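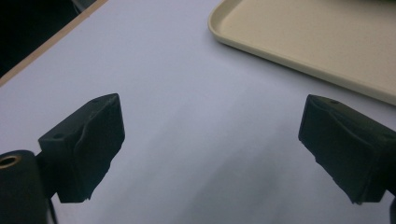

Attachment 1: white tabletop, beige tray

Hornum Youth Baseball – equipment and scoring help desk
Ticket subject: Pitch count on Nomeo tablet does not match paper book
Opened by: Bent Ravn
Opened: 2025-05-23
Status: Closed with workaround
Field: Mollel, lower diamond

Original report

The tablet had our starter at 51 pitches when I took him out. The paper book had him at 45. That is a difference of 6, and in this age group it decides whether a kid can pitch again on short rest or has to sit. I was told before the season that Nomeo "can't miscount." I would like to know what it was doing, then.

The scorekeeper was experienced and so was the parent on the paper book. They sat next to each other the whole game. I don't accept that one of them was asleep.

Please don't send me the quick start card again. I have it.

Reply from help desk

Hi Bent, thanks for the report. Can you tell us the app version, whether the tablet was connected to the Gramero scoreboard, and whether anyone used the Undo button? Please also restart the tablet and check for an update. Undo is the most common cause of a high count.

Reply from Bent Ravn

Restarted. No update offered. Scoreboard was connected from the second inning on. Before that somebody was looking for the cable.

Undo was used, yes, because the umpire changed a call. If Undo raises the count instead of lowering it, I'd call that a fault and I wouldn't call it a common cause.

I also went through the paper book against the app's play list last night. First inning, they agree exactly. From the second inning on the app starts to run ahead. Draw your own conclusions about the scoreboard.

Reply from help desk

That is useful. We tried to reproduce it with a spare tablet and no scoreboard. We entered a ball, a called strike, a foul, Undo, then a ball in play. The count was right every time. We repeated it with the screen locked and unlocked between pitches. Also right.

One possibility is double taps. If the screen is slow to respond in bright sun, people press again. Could you try a new tablet cover and ask the scorekeeper to wait for the click?

Reply from Bent Ravn

It was overcast. The click is turned off because it annoyed the batters. And I don't see how a cover helps with anything.

What you tested is the one setup that worked for us too, the one with no scoreboard. Could somebody test it with the scoreboard plugged in?

Log note, help desk (internal, later made visible)

Went down to Mollel with the spare tablet and the scoring cable. Powered the Gramero board from the shed outlet. Set the board to Auto. Entered 30 pitches from a list written out beforehand.

Run one, no fouls with two strikes: app and list agree.
Run two, same length, fouls with two strikes included: app is ahead by 2.
Run three, run two repeated with the cable pulled: app and list agree.
Run four, cable in, board set to Manual: app and list agree.

So it is the foul with two strikes. The strike number on the board stays where it is, as it should, and in Auto the board seems to ask for the pitch again. The app logs the second one as another foul. It does not happen on every such foul, only when the next entry is made quickly. We could not get it to happen at all by waiting a few seconds between pitches.

Undo had nothing to do with it.

Reply from Bent Ravn

Thank you for going down there. Our starter had a long at bat in the third with foul after foul, and that is where the biggest gap is. I'm prepared to believe this one.

I'm less prepared to believe that Manual is the answer. Somebody now has to work the board by hand, with a nine-year-old asking to press the buttons – has anyone tried that for a full game? And what about the games already played this spring? Other coaches may have rested pitchers who didn't need it. Better that way around than the other, I know, but the records are still wrong.

Reply from help desk

Fair points. For now:

Set the Gramero board to Manual before connecting the tablet. The setting is under Input, and it goes back to Auto when the power is cut, so check it after any outage.
Keep the paper book for every game. When the two disagree, the paper book is the count we go by.
Send us a photo of the pitching page for any earlier game where the board was connected. We will correct those entries by hand.

The fault has been passed on to Nomeo. They have told us a fix is planned for September.

Reply from Bent Ravn

September is after our season. I'll write that down next to "can't miscount."

We used Manual at the next home game. The counts agreed through the last out, both teams. One game doesn't prove much, and there were hardly any long at bats in it, but you can close this. I'm keeping the paper book out either way, and I'll open a new ticket if the gap comes back.

Help desk: Closed. Pitching page for the original game received and corrected to 45.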